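Cellar notebook, Lerkwood shed, September

Bench trial on the Grirnov skins-on white, batch 467. Magdalini wanted three fining rates and I wanted lunch, so we did two. Bentonite at the low rate did nothing you could see. The high rate cleared it nicely and took the aroma along for the ride. What's left smells of clean glass.

Heat test on both: low rate hazed, high rate passed. Typical.

Free SO2 still drifting down in tank 603. Joaquim says the meter, I say the lid. Retested with fresh reagent and got the same number, so the lid it is. New seal ordered from Warstead, who will send the wrong colour and the right size, if form holds. 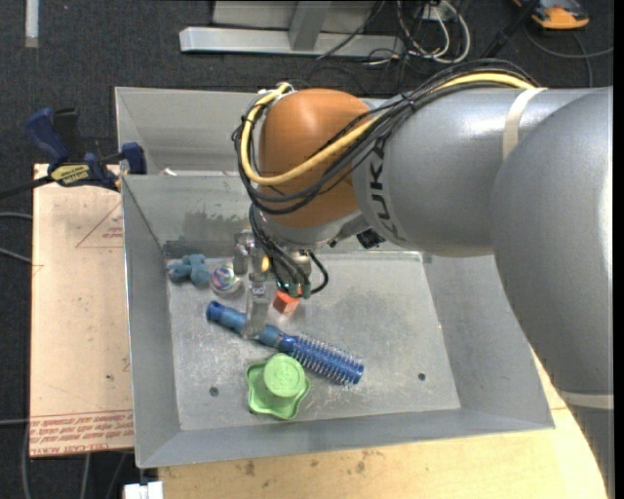
Tartrates next. Pulled 200 mL from 603 for the freezer, labelled it properly this time. The previous sample was marked "white, maybe" in my own handwriting and has gone down the sink.

Chatzigeorgiou barrel tastes of pencil. Top up, leave alone, taste again after racking.

To do: halve the gap between rates and rerun. Rinse the good cylinder, M.M.

Recent entries
Stuck ferment, tank 603
Cork taint sniff test, lot 2328
Rosé colour drift after filtering
Who moved the hydrometer

Lerkwood cellar notes | Contact: Joaquim Godinho | Back to top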